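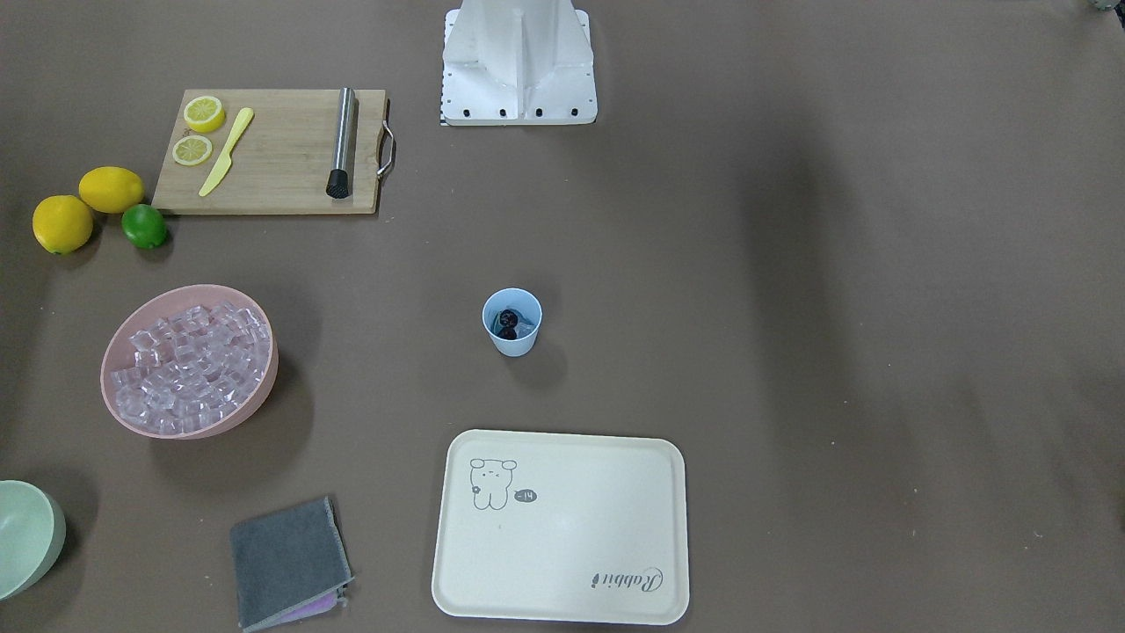
Are we ticking the mounting plate before or after the table gets laid, the Itell lot wanted to know, and the answer is before, please, every single time. I've moved it to the top of the list so we can stop having that chat.

Drinks Station, Robot Club
Pre-run safety check, with my comments
Sheet 154 (sheet 155 is the one for the sorting station, don't mix them up like I did in December)

1. Base and plate
Bolts along the front edge of the plate: OK. I went along the row with the key and none of them moved.
Plate flat to the table: OK.
Base wobble test, both hands, gentle push: OK. Gentle, I said! You're checking it, you're not trying to win.

2. Arms
Both arms parked before anyone reaches over the table: OK.
Emergency stop pressed and released, once from each side of the table: OK on the left. On the right it was a bit sticky, so I've put a note in the Jemero box and I'd like somebody to look at it before the next full run.
Speed limit set to the practice value: it was still on the competition value when I came in. Changed it. Please change it back when you finish (this is the third time I've written that on one of these).

3. Sharp and heavy things
Knife is the yellow plastic one and nothing else: OK. It lives on the cutting board with the lemon slices, well away from the edge.
Muddler on the board: OK. It's steel and it hurts if it lands on your foot, so closed shoes, even in summer.

4. Food and ice
Whole lemons and lime on the bare table, beside the board: OK, but they're round and they roll. If Team Arboleda want to put a damp cloth under theirs I have no objection.
Ice in the pink bowl: it's heaped nearly to the rim. I'd take a scoop out, personally. Anything that lands on the table gets picked up with the arms parked, by a person, straight away.
Fruit in the little blue cup: fine where it is.
Nobody eats the fruit. I know. Still no.

5. Clear space
Cream tray empty at the start: OK. The Rabbit one is upside down if you're reading it from the tray side of the table, and Ridon asked if that matters for the run. It doesn't, leave it.
Right-hand side of the table kept free of ingredients: OK. No phones, no laptops, no drinks of your own there either.
Grey towel folded next to the tray: OK. Keep it folded, a loose corner is just asking to be grabbed.

6. People
One person on the stop button, doing nothing else: not filled in yet, I need a name before we power up.
Long hair tied back, lanyards off: check on the day.

Result: pass with two things to sort, the sticky stop button and the ice. The 2024 version of this sheet is still pinned up by the door and it's missing all of section 5, so take it down if you're passing.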